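Por que a tangerina tem furinhos?

Pegue uma tangerina e olhe bem de perto. A casca parece a cara de alguém que dormiu em cima de uma peneira. Cada furinho marca o lugar de uma bolsinha minúscula cheia de óleo -- é esse óleo que espirra quando você descasca a fruta e que deixa seus dedos cheirosos até a hora do jantar, mesmo depois de lavar as mãos (você lavou, né?).

O óleo não está ali para agradar ninguém. Muitos insetos acham o gosto horrível e vão almoçar em outro lugar.
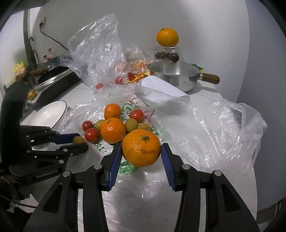 Tangerinas de casca brilhante, tomates vermelhos e frutas verde-oliva sobre um saco plástico.

Agora procure a marquinha no alto da tangerina. Era por ali que ela ficava presa à árvore e recebia água e açúcar, como quem toma suco de canudinho o dia inteiro sem levantar do sofá.

E o tomate? Também é fruta! Ele nasce da flor e guarda sementes dentro, e para os cientistas isso basta. Os cozinheiros discordam e continuam a pôr o coitado na salada. A casca dele é lisa, sem bolsinhas de óleo, e por isso ninguém faz perfume de tomate com a mesma facilidade.

Experimente em casa: dobre um pedaço de casca de tangerina perto de uma folha de papel e aperte com força. Vão aparecer pintinhas no papel. Não aponte para os olhos, nem para os do seu irmão. Arde bastante, e ele vai contar para todo mundo.

Texto: Tadeusz Kołodziej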